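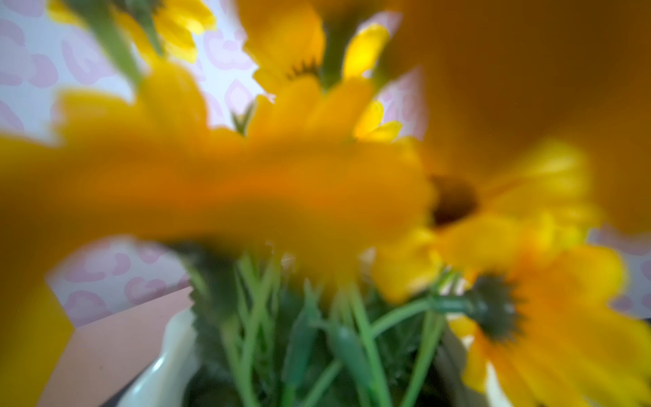
Gelb bis zum Rand, die Mitte fast schwarz.

Februar, Küchentisch, 900 Samen in Tütchen. So fängt das bei Siv Kristiansen jedes Jahr an. Die Sorte heißt Podo, 7 Wochen auf der Fensterbank, dann raus. Zu früh, sagt die Nachbarin. Stimmt meistens.

Der Garten in Volach ist klein, Lehmboden, viele Schnecken. Letztes Jahr waren nach vier Nächten die halben Setzlinge weg. Nachgesät, geflucht, wieder nachgesäht. 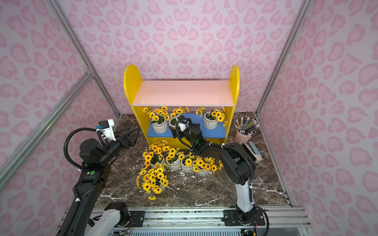

Verkauft wird am Straßenrand, Kasse des Vertrauens. Meistens passt es – manchmal liegt ein Knopf drin. Im Herbst kommen die Köpfe ins Netz, für die Meisen.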